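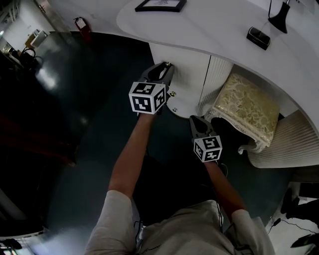

去Trarkano的开放日之前，我以为会看到一排机械臂，围着黄色警戒线，大家隔着玻璃拍照。结果最让我挪不动步子的，是几位手持夹爪、蹲着站着干活的采集员。演示放在一间布置得像店铺前厅的屋子里，弧形的白色柜台，深青色的地毯，柜台檐下还塞着一张锦缎花纹的软凳，凳腿雕成卷曲的样子。采集员一手一个夹爪，夹指后面各带着一块贴满黑白方码的白色立方体，左手那只往前伸，指尖抵在柜台正面的白色面板上，旁边就是一颗黄铜色的小螺丝。我凑过去看了好久，差点忘了自己是来采访的。

开放日是2023年11月25日，地点在Strickland楼。这栋楼1949年建成，原先做过仓库，层高很高，楼梯窄得两个人要侧身才能错开。Trarkano租了其中的两层，楼下办公，楼上隔成一间一间的场景房。接待我的是他们的采集负责人，一位说话很快、走路更快的工程师，她请我不要写名字，说团队里谁都能讲这些，写她一个人不合适。我答应了，所以下文里只有“她”。

我们是从楼上开始聊的。我先问了一个估计她已经听腻的问题：既然想让机器人学会干活，为什么不直接用机器人来教？

“我们以前就是这么做的，”她说，“人坐在操作台前面，遥控机械臂去抓东西。能做，但是慢，而且特别别扭。你想拧一下手腕，机械臂要绕一大圈，绕到一半卡住了，重来。一个下午录不了多少，人还很烦躁。后来换成手持的，拿起来就能干，手腕怎么转它就怎么转。我第一次试的那天晚上没怎么睡着。”

他们手上这套夹爪叫Celolach，是团队自己改出来的，改到现在已经说不清是第几版了。她递给我一只让我掂一掂。比我想的要沉一点，重心靠前，握住之后食指自然就搭在该搭的地方。我捏了一下，前面两根指头合拢，松开，又张开。就这么简单的一个动作，我来回捏了好多遍，像小孩拿到新玩具一样！

“每个人都这样，”她笑了，“先给你一分钟捏着玩，玩够了再说正事。”

正事是那块立方体。我问她每一面为什么图案都不同，她说这样相机无论从哪个角度看过去，只要看得清其中一面，就能算出夹爪在空间里的位置和朝向。“手会转，会翻过来，会伸到桌子底下去。只贴一面，翻个腕就丢了。做成立方体，总有一面冲着相机。当然也有丢的时候，手肘一挡就没了，所以采集员要学会不挡自己。这个最难教。”

“怎么教？”

“回放给他看。他自己一看就知道，哎呀，我的胳膊怎么一直在那儿。看过两三次就改过来了。”

我在旁边的屏幕上看了一段回放，确实有意思。相机在采集员的头上，画面跟着他低头、侧头，两只夹爪在视野里进进出出。人平时干活时眼睛往哪儿看，自己是没有感觉的，可在回放里一清二楚：手还没到，眼睛已经到了。她说这正是他们想要的东西，眼睛先到的那一小会儿里，藏着人对下一步的判断。

那间前厅的家具和柜台是向Tumetti订的，一家做店铺陈设的小厂。我问为什么要费这个劲，随便摆张桌子不行吗。

她的回答很长，我尽量照录。“最早我们就是随便摆张桌子。白桌面，四方的，灯打得很匀，东西一字排开。训练出来的模型在那张桌子上表现好极了，好到我们开香槟。然后我们把它搬到走廊里，它就不会了。真的不会，杯子在眼前它都抓不着。后来我们想明白了，真实的地方没有那么方正。柜台是弯的，面板上有凹槽，凳子塞在底下一半，地毯颜色深，窗户那边又反光。你要让它见过这些，它才不慌。所以我跟Tumetti说，请照着你们平时给店里做的样子做，千万别为我们改简单了。”

说到反光，她特别兴奋。场景房里的灯是故意不调匀的，有一块地方亮得刺眼，有一块地方几乎是黑的。新来的同事总想把窗帘拉上，她不让拉。“太阳走到哪儿算哪儿。早上录和下午录，同一个柜台就是两个柜台。”

我又问她弯曲的面板对夹爪来说难在哪里。她蹲下来，用手背比划给我看：平面上，夹指往前一顶，两根指头一起碰到；弧面上总有一根先到，另一根还悬着，这时候人会下意识地把手腕偏一点点，偏多少自己都说不上来。“你问采集员，你刚才偏了吗？他说没有啊。一看数据，偏了。这种东西写规则是写不出来的，我们写过，写了一个夏天，八月底全部删掉了。”

她讲“全部删掉了”的时候一点惋惜都没有，倒像是在讲一次大扫除。

楼上的开放时段分成几场，每场限50人，我赶上的是上午那场。参观的人什么样的都有，有学生，有带着孩子的父母，还有几位从做自动化产线的厂里来的，站在后排，问题问得很细：夹指磨损了多久换一次？标记脏了还认得出来吗？相机和夹爪的时间怎么对齐？她一一回答，有的答得很干脆，有的就直说还没解决好。标记脏了这一条，她说目前靠擦。下面有人笑，她也跟着笑：“是靠擦，每天收工擦一遍，布就挂在门后面。”

我很喜欢这个回答。

现场可以报名上手。任务是现成的，把一条毛巾对折，放进筐里。听上去容易吧？我排了很久的队，戴上头上的相机，两手各拿一只夹爪，然后就傻在那儿了。平时叠毛巾用的是十根手指，现在一边只剩两根，捏住一个角，另一个角就滑走，好不容易两个角都捏住了，一抖，中间又鼓起来一团。旁边一个小姑娘比我先做完，她做完还回头看了我一眼。

每一条记录的上限是90秒，超时就作废。我第一遍作废，第二遍作废，第三遍终于进了筐，虽然叠得像一只没睡醒的枕头。负责记录的年轻人很客气地说，这条可以用。

我不信，去问她。她说真的可以用。“太漂亮的我们反而要小心。有些采集员练久了，动作顺得像流水，一次都不失手，那模型就没见过失手之后怎么办。你那条，毛巾滑了，你停了一下，重新去找那个角，这一段特别值钱。真实生活里东西就是会滑的。”

那么一个任务要录多少？她说一般先录100条看看，看完再决定往哪个方向补。补的时候会换毛巾，换筐，换人，左撇子尤其受欢迎。我问有没有录到什么程度就算够了，她摇头。“每次以为够了，就有一样东西把我们打回来。上个月是一个抽屉，拉手是凹进去的，两根指头伸进去张不开。就这么一个拉手，我们折腾到现在。”

她带我去看了那个抽屉。很普通的抽屉，我用手一拉就开了，她在旁边叹气。

在楼梯间等下一场的时候，我们聊了些技术以外的事。我问她采集员都是些什么人。她说有学生，有以前做过裁缝的，有在饭店后厨干过的，还有一位退休的钟表师傅，手稳得吓人，夹爪到他手里像是长出来的。团队原本以为懂机器人的人会做得更好，后来发现平时就爱动手的人上手最快。“我们这些写程序的，录出来的数据最差，”她说，“老想着夹爪在干什么，忘了毛巾在干什么。”

累不累呢？累的。双臂一直悬着，肩膀先酸，然后是手腕。所以他们排班排得很松，录一段歇一段，歇的时候必须把夹爪放下来，她会去检查。第一版的夹爪更重，线从手背上走，转几下就缠住，大家怨声载道。现在线改成往下垂，顺着身体的侧面走，好多了，不过还是会绊。能不能做成无线的？她说在试，电池一加上去又重了，来回拉锯。

“您觉得什么时候能在真正的店里看到它干活？”

她没有马上回答，先去把一个跑到柜台后面的孩子领了出来，回来才接着说：“看干什么活。擦一擦、摆一摆、开个柜门拿个东西，我觉得不会让大家等太久。要是像你们家里那样，地上什么都有，猫还在跑，我不敢说。我只能说今年能做的事，去年这时候我们想都没想过。”

下午最后一个环节是机械臂演示，把采来的数据放到真机器上跑。机械臂装在带轮子的底座上，末端的两根指头和采集员手里那一种形状相同，所以人怎么捏，它就可以照着怎么捏。任务还是毛巾。它伸过去，停一下，捏住一个角，再去找另一个角，找偏了，退回来，又去。全场一下子安静了，连孩子都不出声。第二次它找到了，提起来，对折，放下。筐的位置被一位观众临时挪过，它转过去的时候犹豫了一会儿，还是放进去了！大家鼓掌，我也使劲鼓，手里的笔都掉了。

接着跑第二遍，没成功。毛巾滑到地上，机械臂对着空桌面捏了两下。她走过去把毛巾捡起来，抖平，重新放好，对大家说：“再来。”语气平常得很。第三遍又成了。

我后来问她，当着这么多人失败一次会不会紧张。她说开放日之前内部也有人提议只放录像，挑最好的放。讨论了一阵，还是决定现场跑，成几次算几次。“来的人里有做产线的，录像骗不了他们。孩子也骗不了，孩子会问，它要是掉了怎么办？那就让他们看看掉了怎么办。”

散场以后，采集员们还没有走，有人在收线，有人拿着门后面那块布擦标记。做钟表的那位师傅坐在椅子上，把一只Celolach拆开，对着灯看里面的弹簧。我问他是不是坏了，他说没有坏，就是听着声音不对，想看看。

我问负责人下一步打算做什么，她一口气说了一串：更多的柜子，更多的拉手，带盖子的瓶瓶罐罐，拉链，还有衣架。衣架她说了两遍。Tumetti那边已经答应再送一批旧样品过来，有些是展厅里换下来的，边角带着磕碰，她说越旧越好。楼下的一间会议室正在腾出来，准备改成厨房，水槽已经到了，还靠在墙边没有装。

下一次开放日的时间还没有定。她说如果我要来，可以提前告诉她，她给我留一条难一点的任务。我说先让我把毛巾练好吧。她说家里练没有用，家里有十根手指头。

补记：文中关于夹爪和采集流程的说法，发稿前请Trarkano核对过一遍，他们改了两处术语，其余未动。想报名参加采集的读者可以直接到Strickland楼的前台登记，不要求有相关经验，左撇子请注明。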